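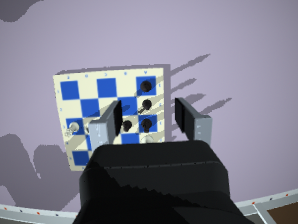

Blue and cream board with a few pieces out, seen from above.

8th May
By Zulmira Sequeira

I get asked about roll-up boards more than anything else in the shop, so I've finally sat down to write up the Pilgate club mat properly. It's the one I take to my own Thermos-and-biscuits chess afternoons, and I've had mine long enough to be rude about it where it deserves it.

The Pilgate is a vinyl mat with a rubber backing, and it comes rolled in a cardboard tube. It goes flat in a minute or two if the room's warm. If you've left it in the car overnight in May (guilty, in Ballarat, with frost on the windscreen) you'll want to roll it backwards for a bit and put a book on each corner. Don't iron it! A customer did, and I've seen the result.

Colours are green, brown, grey and blue. Green outsells everything else, but I'm a blue person and always will be. Black pieces show up nicely on it under bad hall lighting, and that's most hall lighting. The brown one looks lovely at home but I find the dark squares swallow dark pieces after tea time, especially if your eyes are as old as mine.

Pieces are sold separately. I stock two sets that suit the mat. The Trurkalora is the plain plastic one, light in the hand, fine for kids and cheap enough that losing a bishop down the back of the couch isn't a tragedy. The Bennani is weighted, with felt bases, and it's what I'd buy if you play most weeks. My mate Ingeborg Hofstetter swears the Bennani knights look like startled donkeys. She bought two sets anyway.

Spares are easy. I keep loose pawns in a drawer for both sets, and you can order them one at a time. Write down which set you've got, please, as the Bennani pawns are a touch fatter and look odd mixed in with the others.

Cleaning is a damp cloth and a drop of dish soap. Biro comes off if you get to it the same day. Texta doesn't. Red wine did come off mine, though I had to go at it twice and said a few things I wouldn't repeat in front of the juniors.

Now the grumbles. The tube lid is rubbish and falls off in your bag, so I put a rubber band around mine. The mat also smells a bit when it's new. Hang it over a chair for a couple of days and it'll settle down.

Schools and clubs, give me a yell before you order. I've got 134 mats out the back and can do a better price on a big lot, and the carry bags from Jotitness fit the tube with room for a clock and a scorebook as well. Postage is the same whether you buy one mat or three, so it's worth asking a friend if they're after one too. Returns are fine within the month, as long as it's still in the tube and hasn't been near an iron.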